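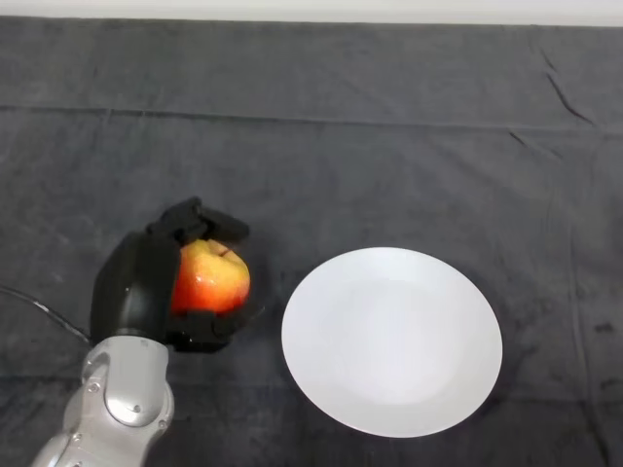 By Ramil Lagman, Bustamante Robot Supply
Last updated 22 September 2026

Kiko Hand, second revision
Multi-fingered hand for light tabletop arms
Status: shipping again (read the fault notice first, please!)

If you came here because your Kiko grabbed something and wouldn't give it back, hi, you're in the right place, and the part you want is under "The stuck grip fault" a little further down. If you're thinking of buying one, I'd still like you to read that part before the specs. I pulled the Kiko from sale in June because of it, and it's only back on the shelf now that I've had a fixed one on my own bench long enough to trust it.

I've sold the Kiko since we opened. It's made by Lorow, a small outfit, and I love it more than is sensible for something with no face. It picks up round things nicely, it's light enough that a modest arm can swing it without complaining, and the fingers give a little when they meet something, so you don't bruise your fruit. Most of the people who buy it from us use it for pick and place on a table, the same kind of job I test with. Apple, plate, move the one to the other, do it again until you're sick of apples.

The stuck grip fault

Short version: on first revision hands, the lower finger can stay curled after the hand has been told to open. The upper fingers let go, the lower one doesn't, and the controller thinks everything went fine. So the arm drives off to its next move with the object still hooked, or half hooked, and then you get a drop or a drag or (my favorite) a throw.

That's annoying with an apple. What made me stop selling them was the other half of it. If you hit the stop button while the finger is in that state, the motor brake locks and the finger holds whatever it was holding, at whatever force it had. One of those things was my thumb. No blood, nothing broken, but I stood there for a good long while with the power switch just out of reach, feeling like a complete fool. The Kiko closes at up to 35 newtons at the fingertip. That sounds small on paper and it does not feel small on a thumbnail!

I'd reached in to turn the apple around because it had rolled the wrong way. The arm was paused. I figured paused meant safe, and I've been telling customers for years not to do exactly that, so please feel free to enjoy it at my expense.

What causes it

Two things together, and it took me way too long to see that it was two. The first is the cable. Finger position comes back to the controller along the same cable that carries the power, and if that cable gets tugged at the wrist the position reading can freeze at its last value. The second is the firmware. Older versions compared the reading with the command only once, at the moment the move started. If the number froze after that, the controller never looked again.

I blamed the cable first and swapped it. Ran the test all afternoon with no trouble, told everybody it was fixed, and the next morning it stuck on the third pick. Then I blamed the firmware, updated that with the old cable back on, and got a hand that stopped with an error every few minutes. Better than a stuck one, sure, but you couldn't get any work done. You need both.

How I test it now

The setup is dull on purpose. One apple, one white plate, a dark gray cloth over the table. The hand starts next to the apple with the lower finger down low, goes in under the curve of the fruit, and the rest of the fingers come over the top. Then lift, across, down, open, back away.
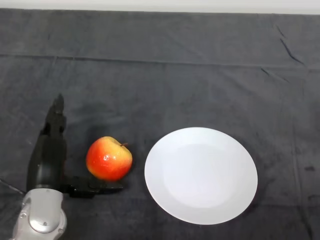

The approach is where a sticky finger likes to show itself early, so I watch that more than the lift. A healthy lower finger slides in and settles in one smooth go. A bad one does a little hitch, like a drawer that needs a shove, and if I see the hitch I stop the run and log it even when the pick goes fine. I used to let those go. Don't let those go.

Each repaired or new hand gets 2000 open and close cycles on the stand before it goes anywhere near an arm, with the cable being wiggled at the wrist the whole time by a gadget I made from an old windshield wiper motor. It's loud and ugly and my wife has banned it from the house, but it finds bad cables fast. After that come the apple runs. I've gone through a lot of apples. The bruised ones become sauce.

I tried tennis balls for a while too, and they hide the fault. The fuzz lets the ball slip off a curled finger, so it looks like a clean release. Use something smooth with a bit of weight.

What's different in the second revision

The position signal has its own cable now, with a clip at the wrist that takes the pull so the connector doesn't have to. The clip is a plain little thing and I wish it had been there from day one.

Firmware 31 checks the reading against the command all through the move and once more at the end. If the finger hasn't opened when it should have, the arm gets told to wait. It doesn't guess and it doesn't retry by itself. You'll get a red line in the log with the finger name in it.

The brake has a hand release. It's a small lever at the base of the palm, you push it toward the wrist and the fingers go slack. It works with the power off. Be warned that whatever was in the hand is going to fall, so don't do it over your foot or over anything you're fond of.

Does my hand have the fault?

Look at the base of the palm. If there's no lever, it's a first revision, and you should treat it as having the fault even if it's never once misbehaved. Mine behaved beautifully for months.

If you do have one, here's what I'd like you to do today:

Switch it off at the wall before you reach anywhere near the fingers. Pausing the arm doesn't count, and neither does the stop button.

Check the cable where it comes into the wrist. If it goes tight at any point in the arm's travel, give it more slack. You want it lying loose over the table when the arm is at its farthest reach.

Turn the grip force down. The setting goes from 1 to 10 and comes set at 8, and you don't need anything like that for fruit or cups. I run apples at 4.

Then email me and I'll send out the upgrade kit. It's free for anyone who bought from us, and if you bought yours secondhand or from somebody else, write anyway and we'll work something out.

The kit has the new cable, the wrist clip, the lever and brake plate, and a card with the firmware steps. You'll want a small hex driver and a clear hour. The brake plate is the fiddly bit: there's a spring behind it that would very much like to live under your fridge, so do it inside a big clear bag if you've got one. If that sounds like no fun at all, ship me the hand and I'll do it here for the cost of the postage.

What's in the box (new hands)

Kiko Hand, second revision
Position cable and power cable, with wrist clip
Mounting ring for the Zascombe arm
Spare fingertip pads
Printed manual with the brake release page at the front, where I begged them to put it

Other arms need an adapter ring. Send me the name of your arm and I'll tell you if I've got one or can get one made. I've had good luck with most of the small ones, and bad luck with anything that expects the hand to share its own data line.
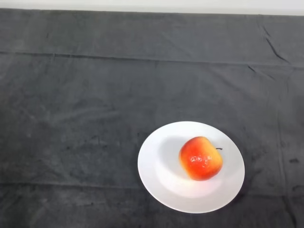 Apple on the plate, hand out of view.

Things I still don't love

I'd be a lousy shopkeeper if I said the new one was perfect. The extra check makes every release a touch slower, and if you're running quick little cycles you'll notice it. A couple of customers have asked me how to turn it off. I know how, and I'm not telling.

The lever is on the palm side, so it can be hard to get at when the hand is low over a table and closed on something big. I've asked Lorow for one you can reach from the back. They said maybe.

Very light things can also set off a false warning. Paper cups do it, and so does an empty egg carton. The finger opens properly but bounces, and the firmware doesn't like the bounce. You clear the message and carry on, though after the tenth time I'll admit I was saying words to it. There's a softer setting promised for the next firmware and I'll put a note on this page when I've tried it myself.

Questions, returns and sad stories

Returns are fine inside the usual window, used or not, as long as you send the cables back with the hand. For a fault report, tell me what the hand was holding, the grip setting, and whether the cable had been moved or changed lately. The log file helps a lot. If a finger got stuck on a person, even for a second and even if it's embarrassing, please tell me that too. I read those first.

Ramil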